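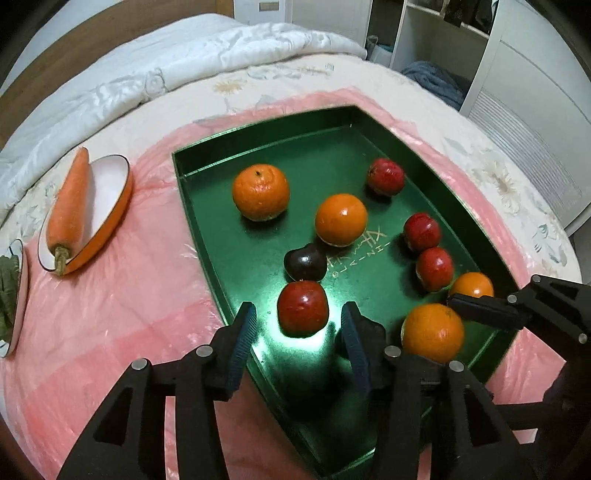 Pérdida de peso y maduración de la fruta en casa: comparación de dos formas de guardarla

Trabajo de la asignatura de Tecnología de los Alimentos
Entrega: sábado 29 de febrero

1. Introducción

La fruta sigue respirando después de la cosecha. Consume oxígeno, gasta azúcares y ácidos, desprende dióxido de carbono y pierde agua a través de la piel. La velocidad de esos procesos depende de la especie, de la temperatura y de la humedad del aire. Algunas frutas, llamadas climatéricas, producen además una cantidad alta de etileno al madurar. La manzana y la ciruela pertenecen a este grupo. La naranja no: una vez cortada del árbol apenas cambia de dulzor, aunque puede secarse o enmohecerse.

En los hogares es habitual guardar toda la fruta junta. En este trabajo se quiso comprobar si separar las frutas climatéricas de las demás tiene algún efecto apreciable en un plazo corto, y si ese efecto es mayor o menor que el de la temperatura.

2. Objetivos

El objetivo principal fue comparar la pérdida de peso de manzanas, naranjas y ciruelas guardadas juntas o por separado. Como objetivo secundario se anotaron los cambios de firmeza y el aspecto de la piel.

3. Material y método

La fruta se compró en un puesto del mercado de Wodavthorpe, toda en la misma mañana. Se descartaron las piezas con golpes o sin pedúnculo en el caso de las manzanas. No se lavó ninguna pieza antes del ensayo, para no alterar la cera natural de la piel.

Se formaron dos lotes. El lote A se guardó mezclado y el lote B se repartió por especies en recipientes distintos. Los dos lotes estuvieron en la misma habitación, sin sol directo y con la ventana cerrada. El ensayo duró 7 días. Se usó una balanza de cocina Semple con capacidad de 2000 gramos y resolución de un gramo, que se comprobaba cada día con una pesa.

La firmeza se valoró a mano con una escala de tres niveles: firme, algo blanda y blanda. Las valoraciones las hicieron siempre las mismas personas del grupo. Los datos se pasaron a una hoja de cálculo al terminar cada sesión.

Además se colocaron 3 manzanas en el frigorífico, dentro del cajón de verduras, como referencia de baja temperatura.

4. Resultados

Las ciruelas fueron las que más peso perdieron en proporción, tanto en el lote A como en el B. Al final del ensayo casi todas estaban blandas, y en 2 de ellas la piel se había arrugado junto al pedúnculo. Las naranjas perdieron peso de manera regular, sin cambios de firmeza que pudiéramos notar. Las manzanas quedaron en un punto intermedio.

Entre los dos lotes la diferencia de peso fue pequeña y no superó el error de la balanza en las manzanas ni en las naranjas. En las ciruelas sí se observó un ablandamiento algo más rápido en el lote mezclado, que empezó a notarse a mitad de la semana.

Las manzanas del frigorífico fueron las que mejor se conservaron. Seguían firmes el último día y su pérdida de peso fue la menor de todas.

5. Discusión

Los resultados coinciden en parte con lo esperado. El etileno de las manzanas pudo acelerar el ablandamiento de las ciruelas, pero estas también producen etileno y con nuestro diseño no es posible separar los dos efectos. Habría hecho falta un recipiente cerrado y un medidor de gases, de los que no disponíamos.

La balanza fue la limitación más clara. Una resolución de un gramo es suficiente para una naranja grande, pero en una ciruela equivale a una parte importante de lo que se quiere medir. También influyó que la calefacción de la habitación se apagara por la noche. No registramos la humedad.

La escala de firmeza es subjetiva. En dos sesiones hubo desacuerdo y se anotó el valor intermedio.

6. Conclusiones

En las condiciones del ensayo, la temperatura tuvo más efecto sobre las manzanas que el hecho de guardarlas con otras frutas. Para las ciruelas parece recomendable guardarlas aparte si no se van a comer pronto. En las naranjas no se encontró ninguna diferencia entre los lotes.

El ensayo se repetirá en marzo con una balanza de mayor resolución y con un higrómetro en la habitación. Está previsto incluir plátanos.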